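Ilby Oil for Bare Pine
Home / Timber Care / Oils and Waxes / Ilby Oil for Bare Pine

Tin, 500 ml or 1 litre. Satin finish. In stock.

I've been selling oils and waxes out of my shed in Irero long enough to have strong feelings about pine. People are rude about it! They call it cheap, they say it dents if you look at it sideways (fair enough, it does), and then they slap an orange varnish on it and wonder why the whole room looks like a sauna. Leave pine its own colour and it's a lovely timber, soft and pale with those long lazy lines running through it, and that's the look I wanted this oil for.

Ilby is a hardwax oil with a tiny bit of white pigment in it. The pigment is what stops the yellowing, or slows it right down anyway. Pine will always go a bit honey coloured if it sits in the sun and I'm not going to tell you otherwise, but my own kitchen bench got its first coat of Ilby in November a few years back and it's still a good few shades lighter than the shelf above it, which I did with the clear stuff.

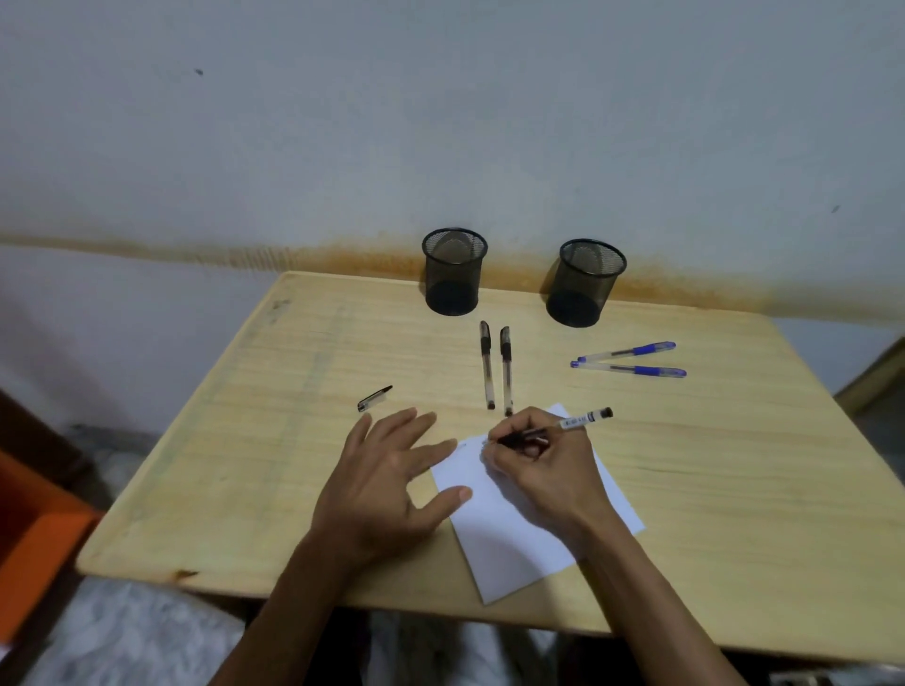 I tried a fair few oils before I settled on stocking this one. Lahlou make a beautiful product and I still carry it for hardwoods, but on pine it goes on too rich for my taste and brings the knots up very dark. If you love a dark knot, buy the Lahlou and ignore me. Histus is the one most people have already got a half tin of in the garage. It's fine, it dries fast, but I find it leaves a skin that feels a bit plasticky under your hand, and you can't patch it without sanding the whole top back.

Patching is where Ilby really wins me over. You get a ring from a hot mug, you rub it back with a fine pad, dab a bit more oil on, wipe it off and go to bed. I've done this more times than I'd like to admit and I can't find the spots any more.

How I put it on

Sand to 180 and stop there. I know it's tempting to keep going until it feels like silk, but very smooth pine won't take the oil evenly and you'll get pale patches. Vacuum, then wipe with a barely damp cloth and let it dry.

Stir the tin properly! The white settles to the bottom like sludge, and if you don't get it all moving the first half of your tin is clear and the second half is paint. Stir again whenever you stop for a cuppa.

Put it on thin with a lint-free cloth, work along the grain, wait 13 minutes and wipe off everything that hasn't soaked in. Leave it overnight, then do it again. Two coats is plenty for a desk or a bedside table. I do three on anything that sees food, and I always do the underside as well so the boards move evenly when the weather turns.

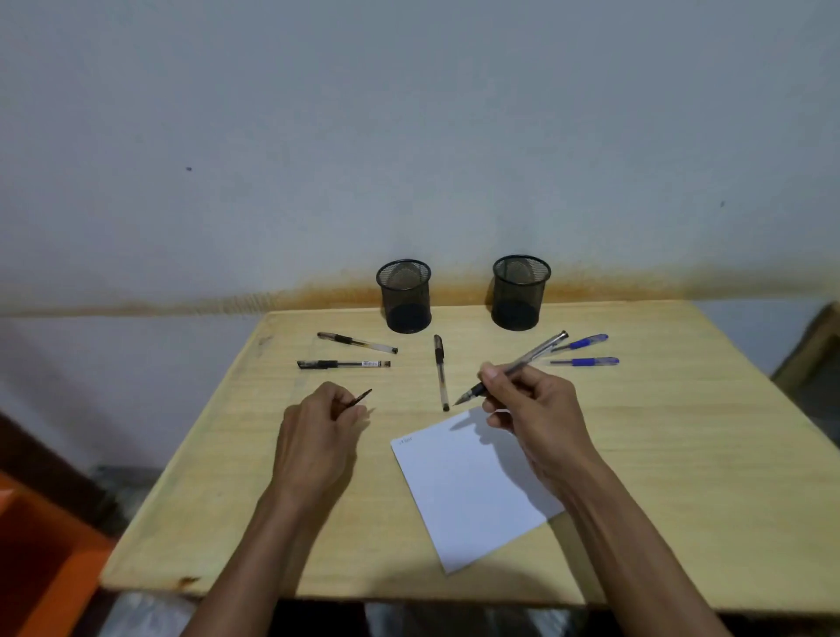

You can use the table gently after a day, but hold off on wet cloths and hot dishes for 9 days while it cures. I usually put a sheet of brown paper down and let everyone get on with their homework.

The small tin covers almost 6 square metres for one coat on sanded pine, so it'll do two coats on most desks with enough left for patching. Old dry boards drink more. Store it with the lid on tight and a bit of cling wrap under the rim, and it'll keep for ages.

Please be careful with your rags. Oily cloths can heat up and catch fire on their own if you scrunch them up in a bin. Lay them flat outside until they're stiff, or soak them in a bucket of water first. Every tin goes out with a bright yellow card about this and I'd love it if you read it.

What it won't do

It won't hide stains that are already in the timber, and it won't stick over old varnish, so strip that first. It's for indoor furniture only. I've had emails asking about decks and the answer is still no, sorry! It's also not the right thing for walls, skirting or metal legs.

If you're not sure about the colour, order a sample sachet. There's enough in it to do a patch as big as a paperback, and you should try it on the bottom of the table where it doesn't matter. Pine varies a lot from board to board, and my screen and yours won't agree on what pale looks like.

Postage is a flat rate anywhere in Australia. Oil has to travel by road, so allow extra time if you're in Tassie or up north. Unopened tins can come back within a month. Pick-up from the shed is welcome too, just send a message first so I can tie the dog up.

Goes well with: Ilby soap flakes, fine white pads, lint-free cloths (pack of 6)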